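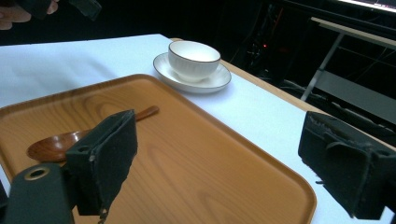
Tea Things and Trays - Gallery

Welcome to our small gallery page. I am Torunn Bråten and I take care of the tableware shelf in the tea room at Backlund. For a long time people have asked me which tray goes with which cup, and where we have found the different pieces, so I have tried to write it down in one place. My English is learned mostly from books and from my neighbour Hamish Ogilvie, who has corrected the worst mistakes. The remaining ones are my own.

The page was last changed on 2018-03-19. More pictures will come in June, when the summer tables are laid in the garden.

The wooden tray and the white cup
A large tray with rounded corners and a raised rim, in an orange-brown colour. I like very much the swirls in the grain on the flat base. The spoon lying in it is also of wood, but more reddish and with a glossy finish. Behind the tray stands a white ceramic cup on its saucer, both with a thin dark line along the rim. The outside of the cup has fine vertical ribs, which one feels better with the fingers than one sees with the eyes.

About the tray
We bought it from Aslak Ekström when he closed his shop in Mivar. He had 19 trays left on the last morning and I was allowed to choose first. I took two, and the other one is now with my sister. It is a little too big for one person's breakfast, but for tea with a guest it is just right. Please do not put it in the dishwasher. Wipe it with a damp cloth, dry it at once, and stand it on its long side until the next day. Twice in the year I give it a thin coat of oil.

About the cup and saucer
The cup came to us with a box of mixed things from Tuncay Öztürkmen, who had a café for over eight years before he moved to Jonow. He used it for coffee with milk. I find it better for green tea, as the colour of the tea shows so nicely against the white inside. If you borrow a cup from the shelf, kindly take the saucer that belongs to it. The plain white saucers without the dark line are for the other service, and they do not look well together.

About the spoon
Eskil Sjögren asked me if a wooden spoon is not impractical with tea. Perhaps it is, a little. But it makes no noise against the cup, and it does not get hot in the hand. We use it mainly for honey and for loose sugar. It should not be left standing in water overnight - the finish becomes dull and there is not much one can do afterwards.

About the tablecloth
For the wooden things I use always a white cloth. I have tried with a blue one and also with a checked one, and the tray became heavy to look at. The white cloths are washed at 60 degrees and ironed while they are still slightly damp. They lie in the second drawer, under the napkins.

If you have a tray or a cup that you do not use any more, I am glad to hear about it. You can leave a note for me at the counter. Pieces with a small chip are also welcome if the chip is not on the drinking edge.

T. B.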